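Letters to nobody in particular

Family history, minus the family tree. Falton is a small press, two rooms over a bakery, and what it prints is letters. Old ones, mostly. Yours, if you've kept them.

The idea is simple enough. You bring the bundle – shoebox, carrier bag, biscuit tin – and an editor reads the lot, every page, then helps you pick. Most people turn up with far too many. One man came in on a Friday with 438, all from his mother, all undated. Took until January to put them in order. Postmarks helped, where there were any. So did the price of coal, which she complained about in nearly every one.

Then the typing up. Spelling stays as it was, Falton won't touch it. Crossings-out go in too if they can be read. The finished book runs to roughly 80 pages, and most familys order 20 copies, enough for the cousins.
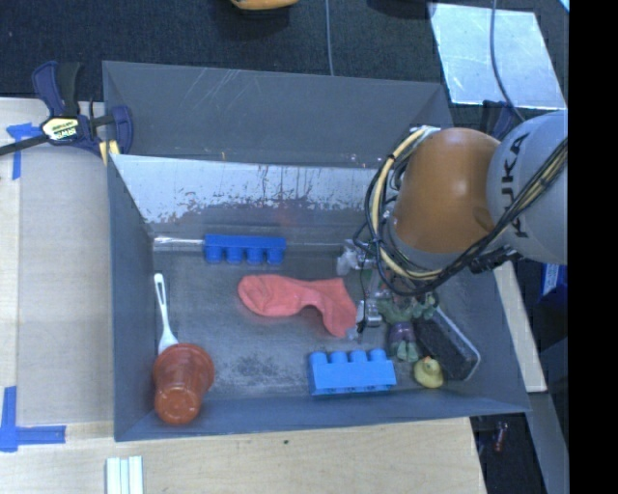 Keep the dull ones, was Miroslava Lukáč's advice when the talk got round to choosing. She had nearly thrown out her aunt's letters from the Říha years as there was nothing in them, only weather and bus times and who had a cold. Those are the ones her children read now. The big news they'd heard already, she said, at every wedding since they were born.

Not everyone is keen. Two of the sisters in one family stopped speaking for a bit over a letter about a house. It went in, in the end, with a name taken out. Falton asks everybody to sign off the final text now – a rule that came in late and should of come in sooner.

What about replies? Usually gone. You get one half of the conversation and have to guess at the rest. Some books leave a blank page where an answer ought to be, and a few readers have started filling them in, by hand, in pencil.

Bring the envelopes as well. They want the envelopes.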